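The Man Who Came About the Buzz

There is a particular expression people wear when a repair is explained to them. It is the face of someone listening to a sermon in Latin — respectful, slightly damp about the eyes, thinking of lunch. I have worn it in garages, in kitchens and once, memorably, halfway up a ladder. I wore it again on a Wednesday in Broltton, while Blair Tennant told me what was wrong with my radio.

The radio is a Niven. It belonged to my aunt, who kept it on top of the fridge and spoke to it more than to my uncle. It had begun to buzz. A shop in Nisport offered me £4 for it, which I took personally, and suggested a new one at £40. I drove to Broltton instead, which used up most of the difference in petrol.

Tennant works above a shut-up butcher's on the Skulwood road and has a waiting list of 419 people. He doesn't advertise. He doesn't, as far as I can tell, answer the telephone either. You write him a letter, and in October or thereabouts a postcard comes back with a time on it.

"People want it to be something grand," he said, prodding. "It's nearly always dust."

It was dust, and also a cracked joint, and also a raisin. 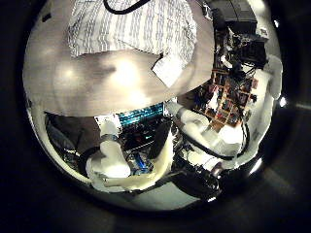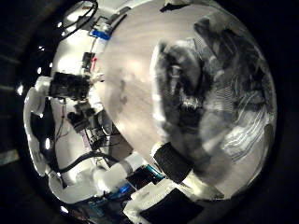
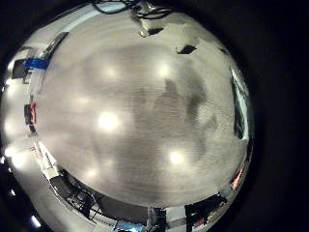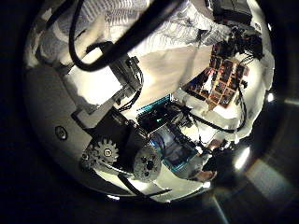 So is it worth mending an old radio when a new one costs less?

If you like the sound of it and the case is sound, yes, and a decent repairer will tell you the price before starting. If you only want the news, buy the cheap one.

Tennant's own view is less tidy. He has mended sets for people who then put them in the loft. He has mended one set three times for a man who keeps dropping it in the bath, and who sends a card at Christmas. He charges by the hour but stops the clock when he gets interested, so the really difficult jobs cost next to nothing and a new plug is daylight robbery.

I asked how many he had done. He fetched a red notebook. The last entry was 524, and it was me: "Niven, buzz, raisin."

The bill came to £40. My aunt's radio is back on a fridge, mine this time, and it still hums faintly during the shipping forecast. I have decided that this is character.

Comments

marrowman: Had a Niven for years. The tuning knob comes off in your hand if you so much as look at it. Lovely tone though.

Pippa in Nisport: £4 is more than they offered me.

dull_thud: Does he do record players? And what is the address for letters, it isn't in the article.

marrowman: Glue the knob. Don't tell him I said so.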